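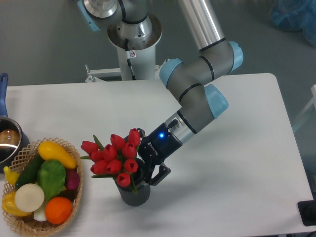 A grey and silver robot arm with light blue joint covers, beside a white table.

Slow car, long road: with the Kaltar Kotum estate to Wokport and back

By Jomar Lagman
08/06/2018

Print this article | E-mail this article

The clutch of the Kaltar Kotum takes hold very high, almost at the end of the pedal, and for the first morning I stalled it at every second junction. The owner, who sat next to me, looked out of the side window each time. He is a polite man. He had lent me his car for two days under one condition, that I would not write his address, and he came with me only as far as the petrol station, where he showed me how to open the filler cap with the key turned the wrong way.

I wanted to drive an old estate car with a manual gearbox before I forget how it feels. In the last years I test mostly new crossovers, and they are good cars, but after a week I often have to look in my notes to remember which one had the soft seats. With the Kotum this is not possible. It smells of warm vinyl and a little of dog. The gear lever is as long as a walking stick, with a knob worn so smooth that you must guess where is reverse.

Out of town

The engine is a plain petrol four-cylinder with a timing chain, and the sound is more agricultural than I expected. It pulls from very low revolutions, though. On the hill behind the bus depot I left it in third and it climbed without complaint, with a small tremble in the dashboard which stopped when I put my hand on the radio. Later I learned that all of them do this. There is a metal clip behind the radio that breaks, and the replacement breaks also.

After the last roundabout the road to Wokport goes through flat fields for a long time. I kept to the right speed for such a car, a little under the lorries, and had time to study the cabin. The instruments are big and white on black. The heater has three sliders, and the middle one decides if your feet or your face will be warm. I found the seats excellent. They are wide and rather short under the legs, and the springs have become soft in the place where a driver sits, so that you feel held by the car. My back hurt less in the evening than it does after a day in many modern sports seats.

The steering has no assistance. At parking speed it is real work, and I took off my jacket. But from walking pace upwards it becomes light, and it tells you much about the road. I could feel the painted lines. On the broken surface by the sugar factory the rear axle hopped sideways with only me in the car, so I stopped and put the two bags of sand which the owner keeps at home for winter – he had loaded them without asking – directly over the wheels. It was better after that.

The garage at the crossroads

In Wokport I had an appointment at Ocampo, a small garage which has looked after Kaltars since the dealer closed. The workshop has one lift and a pit. The pit is preferred. A Kotum saloon was standing over it with the gearbox out, and in the yard I saw a pick-up version with the tailgate tied by rope.

The mechanic listened to my engine for a moment with the bonnet closed, and then asked when the valves had last been adjusted. I did not know. He adjusted them while I drank a coffee, and would take money only for the gasket. According to him, what kills these cars is water in the sills. The drain holes are covered by a rubber strip, fitted at the factory against stones, and behind the strip the mud stays wet the whole winter. He removes it from every car that comes in. If you are thinking of buying a Kotum, lift that strip at the rear end first, and press with your thumb.

Parts are less of a problem than I believed. Brake shoes, filters and the exhaust are shared with the small Kaltar van, which was built for much longer. Front indicator glass is difficult. The estate's rear side windows cannot be found at all, and people who have a good pair keep them under the bed.

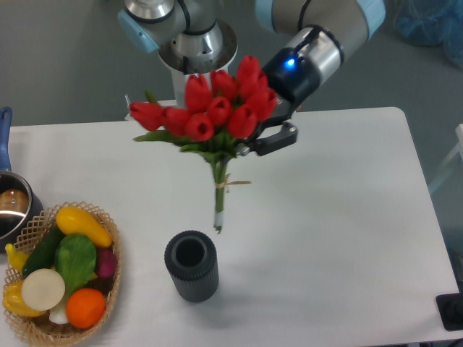 Coming back with load

I returned by the upper road, which is slower and has real corners. I had also picked up a chest of drawers for my sister, and this was the proper test. The load floor of the Kotum is completely flat when you take out the rear bench, and you take it out with two wing nuts and no tools. The chest went in on its back with the tailgate closed. I have tried since to put it in a new crossover of the same length, and it does not go, the roof slopes too early.

With the weight behind, the car sat down and became calm. I used second gear for the descents and almost did not touch the brakes, which are drums all round and need a firm foot. In the tight bends it leans a lot, then it stops leaning, and from there you can drive quite quickly. I met a cyclist who was faster than me on one descent and he waved.

Overtaking needs planning. From 80 km/h to 100 it takes so long that I gave up the idea twice and stayed behind a tractor's trailer. At 100 the wind around the door mirrors covers the radio. There is a fifth gear in later cars, and I would look for one of those if you must use the motorway.

Fuel for the whole trip was less than I had budgeted, although the gauge is not to be trusted. It stays on full for half of the tank and then falls like a stone. The owner fills up by the odometer.

Would I have one?

I thought about it in December already, when a blue one was for sale near my office, and I did not go to look because of the rust. Now I am less afraid of it. The price of a tidy estate has gone up 20 per cent since then, by the advertisements I have kept, and the blue one is sold.

If one comes with dry sills and all its glass, I will ring the garage in Wokport before I ring the seller. The owner of my car is not selling. I asked him when I gave back the key, and he went to check the oil.

Related articles

Drum brakes: how to adjust them at home
Kaltar van: the last good load carrier?
Five-speed gearbox into a four-speed car
Readers' cars: estates with more than one dog
Where to find old window rubbers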